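Home | News | Business | Workplace | Opinion | Archive

Print this story | E-mail this story

Tape comes before torque in Trultalberg's new robot rules

16 Aug 2025

TRULTALBERG - The town's robot workshops have agreed on a code of practice for two-armed bench work, and the longest section in it concerns tape.

The code, adopted in July by the shops that share the old Hakala building, runs to 20 pages. Speed limits for the arms get a page and a half. Emergency stops get two. Marking out the work surface, with the related questions of what sort of tape to use, how to lay it, when to take it up and who signs for it, gets 6 pages and an appendix.

It was drafted by Prisby, a small consulting firm that usually writes safety manuals for bakeries, with technical help from Dolar, which builds and programs benchtop arms on the second floor. The two spent most of the spring disagreeing about the word "corner."

The argument is less silly than it sounds, though it did take three meetings. Shops that train or test robot arms on handling jobs, such as putting things in baskets or passing an object from one arm to the other, usually mark the starting positions of those objects on the table. Put the object back on its mark, run the job again, and any difference in the result can be pinned on the robot. Let the mark drift by the width of a thumb and the difference could be anyone's. Shops had been publishing success rates for months on tables whose marks had been laid by one person, patched by a second and interpreted by a third.

Under the new code, every mark in current use must be an L, with both arms of the L complete. A short single strip may be used only as a temporary note and has to come up at the end of the shift. The draft called such strips "informal indicators." The final version calls them "scraps," after a vote.

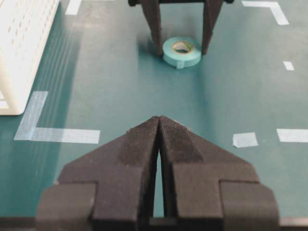

Color was the next fight. Dolar wanted a single color of tape per job, with the key posted at the bench. Two of the smaller shops wanted to use whatever was in the drawer, a position they defended on grounds of cost and, later, of freedom. The compromise lets a shop use any color it likes as long as an outsider can tell within a minute which marks are live. The outsider may not be a person who laid the tape. The code is firm on this, having apparently met people who lay tape.

There is also a rule about the table itself. Mats must be plain, flat and matte enough that overhead lights don't throw a hard glare into the cameras. Streaks are tolerated. The draft tried to define an acceptable streak and gave up, and the abandoned paragraph survives as a footnote reading "use judgment," the only place in the document where judgment is permitted.

The section on the arms is more conventional. Two grippers working over one surface must have a home position each, and neither may start a run from inside the other's marked area. One arm may hold still while the other works, but the holding arm has to be shown as live on the panel, idle or otherwise. People are to keep their hands out of the shared area whenever either arm has power. That includes hands that are only fixing the tape.

This last item produced the most reported near misses in the survey Prisby ran before drafting. Operators who would never reach toward a moving arm were found to be perfectly relaxed about reaching under a parked one to press down a curled corner. The code now requires power off to both arms before any tape is touched, and a fresh zero check before work resumes. Operators have pointed out that this turns a two-second job into a four-minute one. The code's reply, in full, is "Yes."

Fingers must be inspected at the start of each day for wear, dust and looseness. A dusty finger isn't a violation, but it has to be written down. Spare fingers are to be kept in pairs. A shop that has swapped only one finger of a pair must say so when it reports results, a requirement that Dolar is understood to have proposed and then to have been the first to break.

Containers used as targets, meaning baskets, trays and bins, have to be marked on the table just like the objects. Until now many shops marked the object with care and set the basket down wherever there was room. One shop told the survey that its basket had "a usual spot." Prisby asked three operators at that shop to point to the usual spot, separately, and the resulting diagram is printed as the appendix.

Then there is the matter of what may be picked up. The code asks shops to use objects with a known size and to record any change in them. Ordinary supplies from the bench are allowed as test objects, provided that the item isn't also in use as a supply during the same session. A roll of tape is given as the case in point. Every strip torn off makes it a slightly smaller roll, and a robot that was good at gripping it on Monday is, by the end of a busy week of marking out, being tested on something else. A shop that wants to grip tape should therefore own two rolls, one for work and one for the robot, and label them. Any loose end on the robot's roll is to be noted in the log as hanging or pressed flat, and left the same way for the whole run.

Record keeping is where the enthusiasm ran out. The first draft asked for a photograph of the marked table before every run. Shops that do 80 runs in a day objected, and those that do more than 1,000 in a month objected in writing. The adopted text asks for one at the start of the session, one at the end, and one after any change to the marks. The person who takes it puts initials in the log. If the start and end views don't match, the session is reported as two sessions or thrown out, at the shop's choice. Prisby expects most will choose the first and regret it around tax time, when the grant paperwork is due.

None of it has the force of law. The Hakala building's lease now mentions the code, but only to say that tenants have been given a copy. Shops that follow it may put a sticker on the door. There was some discussion of whether the sticker should be an L.

Enforcement, such as it is, will be done by neighbors. Each shop is to be visited twice a year by someone from a different shop, who brings a ruler and the checklist and may stay for up to an hour. The visitor can't recommend purchases, comment on another shop's software or, under a clause added late, adjust anything "in a helpful spirit." Findings go to the shop first. They are passed to the group only if the same fault shows up on the next visit.

Early compliance is mixed. The rule on complete corners has gone over well, and most benches in the building have been re-marked. The rule on scraps has not. Short strips continue to appear on tables, often next to the proper marks, and no shop has so far been able to say what all of its own are for. One operator suggested they should be left in place as they might be important. Prisby has asked for that view to be put in the log.

Dolar says it will test the inspection checklist on its own benches first and share the results, including the poor ones. The company has also offered to program an arm to lay the tape, which would settle the question of consistency. The offer has been referred for further study. The arm would need marks on the table to know where to begin, and under the code as it stands those would have to be laid by hand, with the power off, and signed for.

A revised edition is planned for next year. Shops may send in changes at any time, on paper, in the box by the freight elevator. The box's position on the floor is marked.

Print this story | E-mail this story

Back to Workplace | More local news | Top of page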